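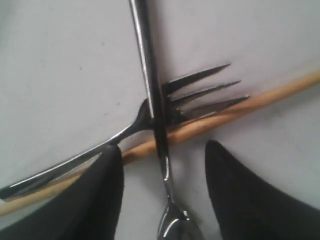
Progress report: Skallach voice control pilot
Prepared for the Zarei Home Access Fund
February 11, 2026

Where things stand

The pilot is on schedule with one exception, the switch to the new hub software, which is covered further down. We have fitted voice-controlled lighting, plugs and door sensors in 30 rental units managed by Zondunow Housing. The funding agreement called for 30 units by this point. Every unit has a hub, two smart plugs, a door sensor and a speaker in the main living area. Units with a separate bedroom have a second speaker there.

We fitted 207 devices in total. Most went in without trouble. The older units have metal switch boxes that weaken the wireless signal, and in those we moved the hub from the hallway to the kitchen wall. That added a visit for each unit affected and used up most of the contingency hours for the quarter.

What tenants are using

Lighting is used far more than anything else. Tenants turn lamps on and off by voice from bed or from a chair, and most set up at least one routine on their own within the first couple of weeks. Timers and reminders come next. The smart plugs are mostly used for kettles and fans. We advised against plugging in space heaters, and that advice is now printed on the card we leave in each unit.

Door sensors have been less popular. The spoken alert was too loud on the default setting and a number of tenants asked us to turn it off. We have since lowered the volume on all units and changed the alert to a short chime. Complaints have dropped off, but use has not picked up much either.

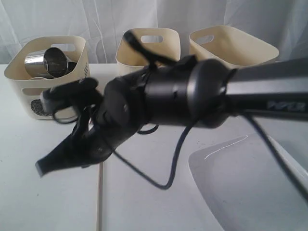

We would like to keep the sensors in place until the end of the pilot so that we have a full set of figures, then ask each tenant whether they want theirs left in or taken out.

Voice recognition

Recognition remains the weakest part of the service. Tenants with quiet or slurred speech have to repeat themselves, and a television running in the same room makes it worse. Moving the speaker away from the television helped in most homes. We also tested the Lorketti microphone add-on in 4 units. It picks up speech better from across a room – the tenants who have it do not want to give it back – but it needs its own power outlet and those are in short supply in the smaller units.

Hub software

The supplier's new software was due before the holidays and came late. It lets the lights and plugs keep working when the internet connection is down, a condition of our agreement with Zondunow. We have it running on the test bench and in one vacant unit. One fault is still open: after a power cut, some plugs come back on when they should stay off. We will not update occupied units until that is fixed.

Privacy

All tenants have signed the revised consent form. Voice recordings are not stored, and the setting is checked at every visit. One tenant withdrew and the equipment was removed at their request. The unit was replaced with another from the waiting list.

Budget

Equipment spending is slightly under plan. Labour is over plan for the reasons given above. We propose moving the unspent equipment money to labour and are not asking for any increase to the grant.

Next period

Update all units once the plug fault is cleared, with April as the target
Buy more Lorketti add-ons if the budget change is approved
Send out the second tenant survey, in large print and by phone
Begin planning for the expansion to 100 units

We need a decision on the budget change before the equipment order can go in.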